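Linen and Small Textiles Assistant (part-time, fixed term)
Plinden Residence and Guest Services
Posted 2025-09-23

Plinden Residence and Guest Services invites applications for the position of Linen and Small Textiles Assistant. The post is part-time, 18 hours per week, and is offered in the first instance until the end of July. The successful applicant will join a team of seven in the linen room on the lower floor of the Stoica building and will report to the Linen Services Supervisor, Sepehr Shirazi.

The linen room handles all washable textiles used in the residence: bedding, bath towels, table linen, and the small cloths used in the kitchens and guest rooms. This position is concerned mainly with the last group. Small cloths pass through the room in large numbers and are the items most often returned to the wrong floor, folded to the wrong size, or kept in service after they should have been withdrawn.

Duties

Sort clean cloths by color and by the department to which they belong. Blue cloths are kept apart from white table linen at every stage.

Check each cloth on both sides for stains, thin areas, and loose hems before folding. Cloths that do not pass are placed in the repair bin or the withdrawal bin and entered on the daily sheet.

Fold cloths to the house standard. Each cloth is held at opposite edges, drawn level, and laid flat before the first fold is made. Edges must meet, and the finished stack must stand without leaning.

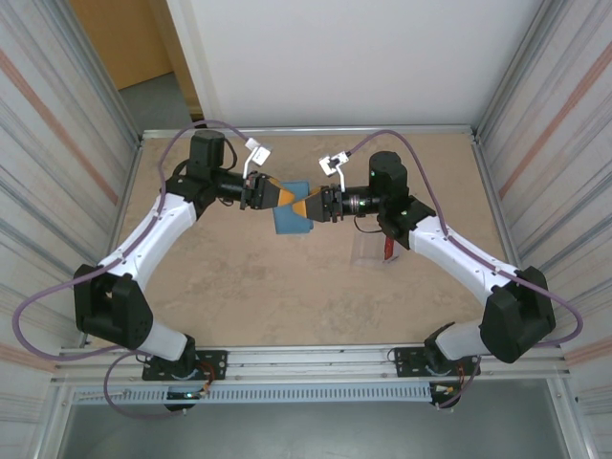

Prepare stacks for the 37 guest rooms and the two service kitchens according to the list issued each morning, and deliver them by cart before noon. Stacks for the Plurkurell wing are labeled separately and left at the wing desk.

Keep folding surfaces clear and wiped down between loads. Food and open drinks are not permitted in the linen room at any time.

Assist with the stock count at the end of each month.

Requirements

Applicants should have a careful eye and be comfortable with repetitive handwork over a full shift. Previous experience in a laundry, hotel, hospital, or tailoring workshop is welcome but not required – full instruction is given during the first four weeks. The work is done mostly standing. Applicants must be able to push a loaded cart on level floors and read a printed delivery list in English.

Hours and conditions

Shifts run Monday through Thursday, beginning at 7:30 a.m., with one paid break. Work clothing is provided and laundered by the residence. Meals may be taken in the staff dining room at the reduced rate. Employees in this grade earn paid leave from the first day of service.

How to apply

Applications should include a short letter, a summary of past employment, and the names of two people who may be contacted for a reference. They may be submitted through the Muvum staff portal or handed in at the Stoica building reception desk in a sealed envelope marked "Linen Services."

Applicants selected for interview will be asked to complete a short practical exercise in sorting and folding. Those who need an adjustment to the exercise or to the interview arrangements should state this in their letter – such requests have no bearing on the decision.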